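4.2 Exposure and white balance on small sensors

The second part of the study looked at how automatic exposure and automatic white balance behave on low-cost cameras when the light changes during a session. Most earlier comparisons use a single still from a tripod. Buyers of this class of camera seldom work that way, so we recorded in sequences and let the automatic modes run without correction.

Three bodies were used. The Fliltix and the Costo have the same sensor size but different metering software. The Brasberg has a slightly larger sensor and an older processor. All were set to their factory defaults, with sharpening and noise reduction left on. Each body was given a fresh battery and a blank card at the start of every session, and the clock on each was set to the same time so that files could be matched later.

Each session gave 900 files per body. Files were sorted by the logged color temperature and then by the logged exposure time. Revathi Pisharody rated the sorted files for color error, and Usha Kandasamy rated them again without seeing the first set of scores. Where the two ratings differed by more than one step, the file was rated a third time under the viewing lamp and the middle value was kept. The lamp was left on for 18 minutes before any rating began.

Scenes were grouped by the share of the picture taken up by strong color. The high-color group is the hardest for white balance, as the software has little neutral surface to work from.

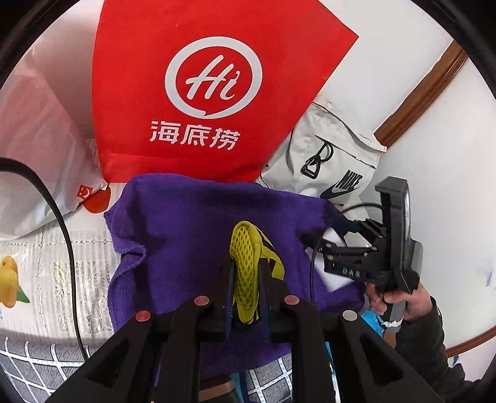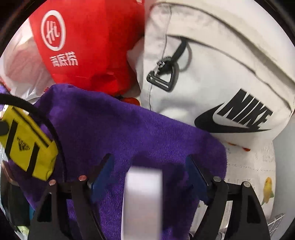
Figure 3. Colored fabrics and bags at close range. A red bag appears in both views.

Of the three bodies, the Fliltix held its color temperature most closely from one file to the next. When the light was steady, its readings stayed within a narrow band and the raters gave it the lowest error scores in both the low-color and high-color groups. It was slower than the others to respond when the light was changed. After a switch from window light to the ceiling fixtures, it kept the old setting for several files and then moved to the new one in a single step.

The Costo moved sooner but less cleanly. Its setting drifted past the final value and came back, and this gave a short run of files with a blue cast. In the high-color group the cast was strong enough that both raters marked it without needing a third view. In the low-color group it was often missed by one of them. We think the metering software gives extra weight to the center of the picture, although the maker's manual does not say so.

The Brasberg was the least consistent on color and the most consistent on exposure. Nearly 70 percent of its files in the high-color group were rated one step or more too warm. Its exposure times, on the other hand, hardly varied while the light was steady, even when bright and dark surfaces traded places in front of the lens. This may be of more use to someone who corrects color afterward in software than to someone who prints straight from the card.

Shutter speed was not controlled. All three bodies dropped below 1/125 second in the dimmer sessions – the Brasberg first – and some files show motion blur as a result. Blurred files were kept for the color ratings, where blur matters little, and left out of the sharpness ratings in Section 4.3.

One problem came up with the scoring sheet. The Pillai scale, which we used for color error, has no separate entry for a green cast, and in the first session the raters entered such files in different columns. We added a column and had that session rated again. The figures given in Table 2 are from the second rating only. The first set of scores is kept with the raw files.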